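From the Laundry Room: Folding Day Moves to Saturday

The folding table at Romwood is back in use, and the clothing side of the exchange has a new routine to go with it. If you have dropped off a bag since the spring and wondered why the shelves looked thin, the short answer is that we had plenty of shirts and no good way to get them folded. That has been sorted out, mostly.

We took in 3,715 items of clothing over the last year. T-shirts are the biggest group by a long way, then children's pants, then sweaters. Over 700 of the T-shirts came in a single week in July, when the Balo day camp closed for the season and sent over everything left in its storage closet. Most were in good shape. A lot of them still had the fold lines from the carton, and those went straight out. The others had to be washed, dried, checked and folded like anything else, and that is where things backed up.

Washing was never the slow part. A load takes as long as it takes, and you can do something else in the meantime. Folding needs a clear flat surface and a person standing at it, and for most of the year the only surface we had was the end of the sorting counter, which is also where people put their coats.

So the big table now has a cloth on it and is kept for folding. The cloth makes a difference. On a bare tabletop a cotton shirt slides when you pull one side over, and you end up straightening it twice. On cloth it stays where you put it. Please leave the cloth on when you finish, and shake it out by the back door if it has collected lint.

Several people have asked for the fold we use on the shelves to be written down, so that the piles match. For an adult T-shirt, lay it flat with the front facing down and smooth it from the middle out to the sides. Don't chase every wrinkle. Bring one side in toward the center, sleeve and all, and turn the sleeve back so it lies along the fold. Do the same on the other side. You should have a long rectangle. Then bring the hem up to just short of the collar and fold once more. The size tag should end up at the top of the pile side, where it can be read with a finger. 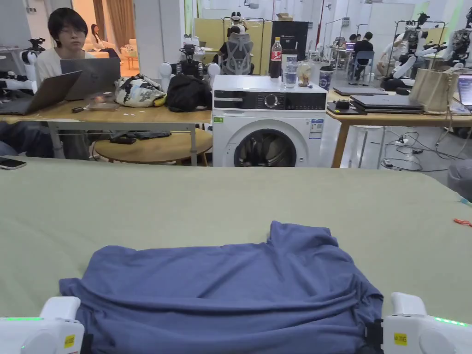
Long-sleeved shirts go the same way, except that the sleeves are laid straight down the back before the second fold. Polo shirts should be buttoned at the top button only. Children's shirts are small enough that the last fold can be skipped, and they stack better without it. Sweatshirts with hoods are the awkward ones. Fold the hood down flat over the back first, then treat it as a thick T-shirt, and keep those piles low – anything above 5 or so leans and then the whole shelf goes.

Two sizes of shirt should not share a pile. We know this slows things down on a busy day, but it is the most common complaint from people who come in to pick things out, and refolding a pile that someone has dug through takes longer than making it properly. If you are left with one or two odd ones, put them in the wire basket under the table and the next person will probably have a match.

A word on what gets rejected. Small stains at the hem are fine for the work clothes shelf. Stains on the front, holes under the arm and collars that have gone wavy are not, and those go to the rag bin. Gebremichael Auto has agreed to take our cotton rags again this year, and they collect on their own schedule, so there is no need to call when the bin is full. Just tie the bag and start another. Please keep fleece and anything stretchy out of it. They sent a bag back last winter and we would like to stay on good terms.

The washer had its service visit last month. Brestar Appliance replaced the door seal and cleaned out the drain filter, which held a quantity of hair ties and one library card. Check pockets before you load. The technician also asked us to use less soap. The scoop in the box is marked now, and one level scoop is enough for a full load of shirts. If the load comes out stiff, it is more likely to be too much soap than too little. Leave the door open a few inches when you are done so the drum can air.

Hangers are still needed, the plastic kind in adult sizes. We have all the wire ones we can use and then some. We could also use a few more clear bins with lids for the winter things, which will come down from the upper shelves before the weather turns. Bins can be left inside the side entrance during open hours. Please do not leave anything outside overnight – a full carton of towels was rained on in the spring and had to be washed from scratch.

Starting this month, folding day is Saturday, from 2 until the clean pile is gone. You do not need to sign up, and an hour is useful. Newer people are welcome to start with the towels, which are forgiving, and move on to shirts when they like. Drop-off hours stay the same as before, and the sorting counter will be open at the same time for anyone who would sooner sort than fold. The side entrance is the one to use, as the front door sticks and is waiting on a new hinge.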